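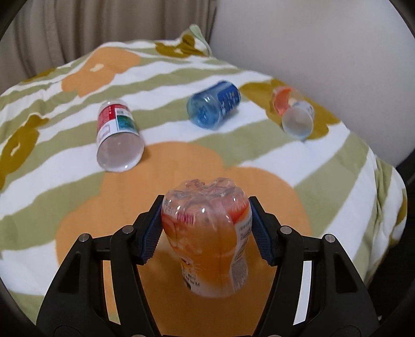 婆婆的讣告到底该怎么写？家里快吵起来了

葡萄架下的猫(楼主)
大家好，在这个版潜水很久了，第一次发主题帖，没想到是为了这个事。我婆婆Rima Azar上周在Niltgate走了，走得挺安静的，家里人基本都在。现在后面的事一件一件办，别的都还好，就是讣告这一篇卡住了，卡得我半夜睡不着，爬起来在厨房里打字。

情况是这样的，《Bonesero》报纸的讣告栏，基本价格只给100个词，超出的另外算钱，而且贵得我有点心疼。殡仪馆是Akl，他们给了一份模板，就是那种“某某，某地人，于某月安详离世，遗有丈夫某某、子女某某”，填空就行。我老公说就填这个，干净。小姑子不肯，说妈妈一辈子那么热闹的人，写得像水电通知单。然后她自己写了一稿，写得真好，我看哭了，可是太长了，砍一半都放不进去。

还有一个更麻烦的：婆婆结过2次婚。第一任丈夫早就过世了，我老公是第一段婚姻的孩子，小姑子是第二段的。要不要写第一任的名字？公公(就是现在这位)嘴上说随便你们，可他说完就去院子里站着了，站了好久。

你们家里当时是怎么处理的？中文圈子里这类讣告我没见过几份，英文的我又拿不准哪些话是规矩，哪些是可以不管的。先谢谢大家！

老周在路上
节哀。我先说实际的：报纸上那份短的，和你们自己留的那份长的，完全可以是两份东西。我爸走的时候就这么办的，报纸上只登姓名、年纪、家属、告别会的时间地点，长的那篇印在告别会的折页里，来的人人手一份，好多人带回家了。你小姑子那稿千万别砍，砍了她会记一辈子的。

葡萄架下的猫(楼主)
对哦，折页！我脑子糊了，完全没往那里想。Akl那边确实问过我要不要印折页，我当时只顾着选纸了……谢谢老周。

mimosa_k
第一任丈夫我觉得一定要写。讣告是一个人一生的记录，她嫁过谁就是嫁过谁，写一句“前夫某某已先于她去世”又不伤人。我最受不了那种把前面几十年整个抹掉的讣告，孩子是从石头里蹦出来的吗？你老公看到自己爸爸的名字没有了，他嘴上说干净，心里怎么想你知道吗？

退休会计阿芬
楼上这话我不太同意。讣告也是给活着的人看的，公公照顾她到最后，老人家站在院子里那一会儿，楼主都看见了。我表姐家就因为写了前夫的名字，后面那位连告别会都坐在最后一排，大家都难受。可以写“长子某某(父某某)”，放在子女那一行里，轻轻带过，不要单独给一句。

mimosa_k
轻轻带过不还是写了嘛，那我们没分歧啊。

退休会计阿芬
有分歧。放在哪里差很多的，你单独一句放在“与某某共同生活”前面，和夹在括号里，读起来是两回事。

老周在路上
括号这个我见过，英文报纸会不会觉得怪？我印象里他们一般写成“她与已故的某某育有一子”。这句挺平的，也不抢谁的位置。

葡萄架下的猫(楼主)
我把阿芬姐和老周的两种写法都抄下来了，晚上拿给老公看。mimosa你说的我也听进去了，他确实从小到大很少提他爸，我一直以为是不在意。刚才翻婆婆的抽屉，里面有一张他爸抱着他的照片，背面有婆婆写的字，我看不懂阿拉伯文，还没敢问公公。

北边来的大李
嫂子节哀。我说个没人提的，登报之前，一定一定让一个不是家里人的人校对一遍。我们家那次，我姑姑的名字少了个字母，谁都没看出来，都哭着呢，谁看得出来。登出来以后姑姑的老同事打电话问是不是同一个人。报社倒是肯更正，可是更正要隔好几期，告别会都开完了。

葡萄架下的猫(楼主)
这个太重要了！Azar这个姓，之前医院的单子上就有人打成Azur。我让我同事帮忙看，她眼睛毒。

mimosa_k
顺便，Bonesero的截稿是怎么算的？我记得以前是登出前24小时，不知道改没改。你最好打电话问，他们网页上写得乱七八糟的，我上次光找电话就找了一晚上。

葡萄架下的猫(楼主)
我今天下午打了，还是24小时，没改。接电话的女士人特别好，声音慢慢的，一个字母一个字母跟我对拼写。她还说照片是单独收费的，黑白彩色一个价，那当然用彩色了！婆婆有一条绿围巾，她每次照相都要戴，家里相册翻过去一片绿。

竹子与茶
我插一句，可能不太中听。为什么一定要登报呢？现在还有多少人看报纸讣告？我妈走的时候我们只在Flidard上建了个纪念页，不限字数，照片随便传，国内的亲戚也能点进去留言，而且一分钱没花(免费版留言最多100条，我们家够用了)。花那个钱登报，不如给老人买花。

退休会计阿芬
我就看报纸讣告，每天早上先看那一版。我们这个年纪的人，好多朋友就是这么知道消息的，不然连告别会都赶不上。你让我婆婆那辈人去点什么纪念页，她连密码都记不住。

竹子与茶
阿芬姐我没有说看报纸不好哈，我是说每家情况不一样。

老周在路上
我站阿芬这边，Niltgate这种小地方，报纸还是有用的，超市门口拿一份，排队的时候就翻到了。不过Flidard我也用过，长处是以后还能改。我后来想起我爸的好多事，都是过了大半年才补上去的，比如他会修手风琴，当时写讣告居然一个人都没想起来。

竹子与茶
对对，这个我特别有同感。刚走那几天脑子里全是医院的事，那个人原来什么样反而想不起来。我妈爱吃冻梨，我是第二年冬天在店里看见冻梨才想起来的，站在冰柜前面哭，旁边一个小伙子问我要不要帮忙拿。

葡萄架下的猫(楼主)
竹子姐抱抱。我婆婆是爱打电话，一天能打好几通，跟我说的都是葱涨价了、谁家孙子掉牙了这种。我以前还嫌烦，手机一响先叹口气。现在到了下午四点多，我还是会看一眼手机。

北边来的大李
这种就该写进去啊！“爱打电话”，比什么“热爱生活、待人和善”强多了，待人和善谁家讣告没有。

mimosa_k
同意大李。我给我外婆写的就有一句“打牌从不让人，包括孙辈”。牧师念到那里底下全笑了，我舅舅笑得最大声，他输得最多。

退休会计阿芬
笑归笑，还是要看家里老人能不能接受。有的人家规矩重，觉得讣告里不该有这种话。楼主先给公公念一遍吧，一句一句念，他哪里皱眉头你就停。

葡萄架下的猫(楼主)
来汇报一下，怕大家惦记。昨晚一家人坐在饭桌边上把短的那份定了。第一任丈夫写了，用的是老周说的那句。谁拍的板呢，是公公。我刚念到子女那一行，他就说，把他爸爸的名字放进去，Rima每年七月都去给他扫墓的，都是我开车。我老公当场就出去了，过了一会儿他爸(我是说公公)也出去了，两个人在院子里也不知道说了什么，回来的时候鞋上都是泥。

那张照片背面的字我也问了，公公念给我听的，就是地名和孩子的小名，没别的。我老公把照片收到钱包里了。

小姑子那一稿一个字没动，印折页。Flidard也建了，小姑子管着，已经有婆婆老家的人在上面留言，我用翻译软件一条一条看，翻得颠三倒四，有一条好像是说她小时候偷过邻居家的杏子。

老周在路上
看得我鼻子酸。公公是厚道人。

退休会计阿芬
那就好，那就好。是我想窄了，写得对。告别会那天记得给公公备把有扶手的椅子，站久了吃不消的，还有吃的，家里人那天都顾不上吃，包里塞点饼干。

mimosa_k
阿芬姐我们和好啦？

退休会计阿芬
谁跟你吵了。

北边来的大李
校对了没有嫂子？

葡萄架下的猫(楼主)
校对了校对了！同事挑出来一个错，把告别会的上午打成晚上了，我出了一身冷汗。Azar倒是没错。“爱打电话”也进去了，公公听到那句没皱眉头，他说应该写“非常爱打电话”，超了一个词，那个钱他说他来付。

竹子与茶
哈哈哈这个钱花得值。楼主问一下，Flidard那个页面别人献花的提醒你们关了没有？我当时没关，半夜手机一直响，在设置里的“通知”那一栏，藏得挺深的。

葡萄架下的猫(楼主)
没关！难怪小姑子今天早上两个黑眼圈，我这就发给她。

联系版主 | 版规 | 版权归本论坛及发帖人所有，转载请注明 | 返回顶部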